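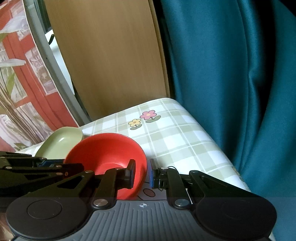
Chapter 4
The Helping Hand and Who Holds It

Most books on automation open with a car plant, all sparks and orange arms. We open with the washing-up, or at least with the bowls. Grippers held in the hand, picking up crockery, are a fair picture of where a good deal of the work has gone: a person does an everyday task with a machine's fingers, so that a machine may one day do it with its own.

At Drunier, a catering supplier in Jerkbridge, 194 people once packed and stacked tableware. After the Nalov line came in, 80 of them moved to other duties and 25 were retrained as what the firm called "motion guides". The title came with a badge and no extra pay. Their new job was to do their old job, slowly, through a pair of jaws.

Many found this harder than expected. A packer with years of practice knows how to lift a bowl by its rim and has never had to think about it. Take away the fingertips and the knowledge has to be learnt again – by the elbow, mostly.

Managers had planned for the machines to be trained. They had not planned for the staff to have views on the training, and the first weeks produced a great many views. 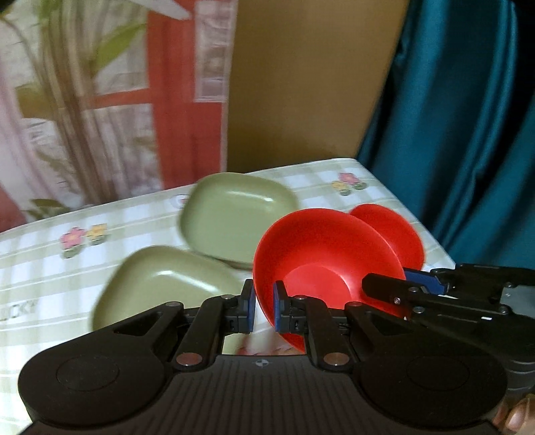 4.1 Whose skill is it?

When a task is recorded, something that lived in a worker's hands becomes something the firm can store. The Heydari agreement, which we look at later in this section, was an early attempt to put a price on it. Both sides thought the price was wrong, though in opposite directions.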